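Grirkdale bench list » Grippers and end effectors » Thread
3 replies | 0 shares

Re: finger comparison, bin-to-bin transfers
From: Raquel Mota
Date: 2025-11-09

Olga Mota wrote:
> Before we commit to the Meltitz fingers for February, can you say
> whether the misses are the hand or the controller? The Robichaud
> two-pad did fine on blocks last time and it's half the cabling.
> Also, are you still using the grey metal bins?

Mostly the hand, I think. I ran 100 attempts with each, same objects, same arm, same approach speed. The Meltitz set missed 33 and the Robichaud missed 41. Block shapes come out even. The difference is nearly all in the clear ball and the soft toy, where the longer finger gets down beside the wall and the two-pad can't.

Yes, still the grey bins. The sloping walls cost us some reach in the corners, and anything lying close to the left wall needs a wrist angle the planner doesn't like. I widened the joint limit by 5 degrees and the planner stopped refusing those poses. Clamp positions haven't changed.

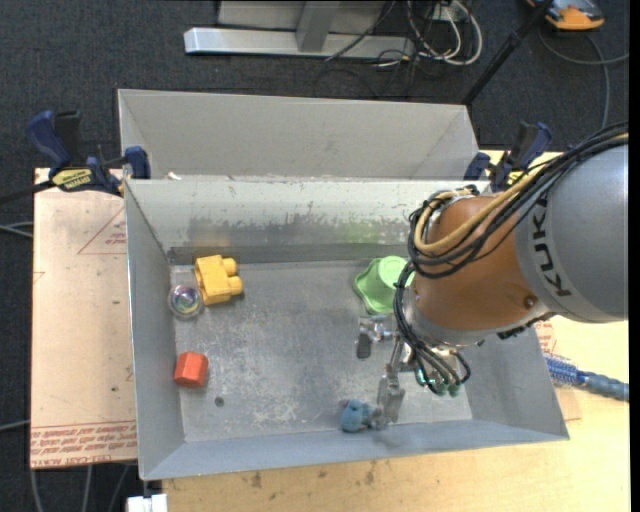

Cable routing is the other complaint. With the full bundle on the wrist I get drag on the last joint past a half turn, and it shows up as a torque offset that the controller reads as contact — so some of the early closes are false. I've masked it in software for now. A longer service loop would be the proper fix, and Drarnolgate quoted a fortnight for the connectors.

I haven't touched the depth threshold. The clear ball still returns garbage from overhead, so those picks use the colour channel only. Log 1947 has a typical failure if you want to step through it.

My vote is Meltitz, with the pads swapped for the softer compound. Send me your closing force settings and I'll rerun the two-pad with them.

Raquel

Filed under: grippers, bin picking, wrist cabling
Contact the list owner | Back to top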